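Vastden open day, June 2025

jimeck_fan
Went round Vastden yesterday. Two arms on the demo bench, and you could ask the staff to try different toys. Worth the trip.

dmacdonald
Was it only soft stuff? Last time they wouldn't touch anything hard.

jimeck_fan
Soft only while I was there. Tarek Khalaf ran it and took questions for ages.

elias_t
Bit thin, I thought. Plush is forgiving – squeeze it anywhere and it holds. I'd have liked a mug.

wkaram
Disagree, floppy things are a pain to plan for. We lost 3 weeks to a cloth rabbit at work.

elias_t
Fair, but still no mug. Anyway, my one decent picture:

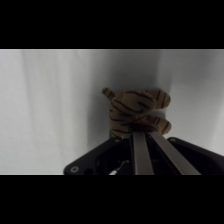 Striped tiger in the gripper, Vastden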